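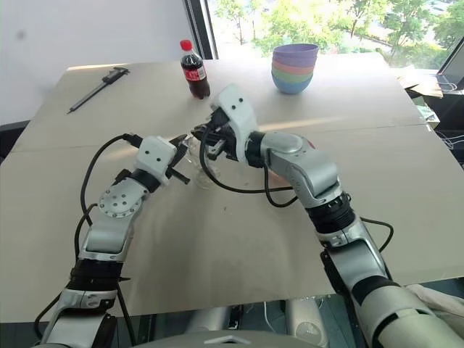 A covered tabletop with a clear cup, a bottle of cola, nesting bowls and a caliper.

How to Cover a Work Table With Flat Panels

A table that gets used for both snacks and small projects takes a beating. A layer of plain cardboard on top protects the finish, gives you a light background to work against, and costs next to nothing to replace.

What you need

Two large flat sheets of cardboard, with no folds
A tape measure and a straightedge
A utility knife with a fresh blade
Double-sided tape

Steps

1. Clear the table and wipe it down. Let it dry for 13 minutes before you put any cardboard on it.

2. Measure the length and depth. Divide the depth in two, so the seam runs across the middle and each sheet is easy to lift out later.

3. Cut the sheets on the floor over scrap. Make 3 light passes with the knife instead of one hard one.

4. Run tape along the underside of each edge, plus one strip every 14 inches across the width. Set the back sheet first, then butt the front sheet against it. Leave the seam bare – tape on top catches on anything you slide over it.

5. Press the whole surface flat with your palms.

Setting things back out

Drinks and dishes go toward the far edge. A small bottle of cola is fine there with the cap on. Stack plastic bowls by size so they take up the space of one. Keep an empty cup near the middle if you use it for screws or other small parts.

Measuring tools go off to one side, lying flat. A caliper should not sit under anything heavy, and its jaws should be closed when you put it away.

Upkeep

Specks and faint marks are normal and can stay. Soda is another matter – blot it right away, and swap the sheet if it swells. With light use, one set lasts 6 months.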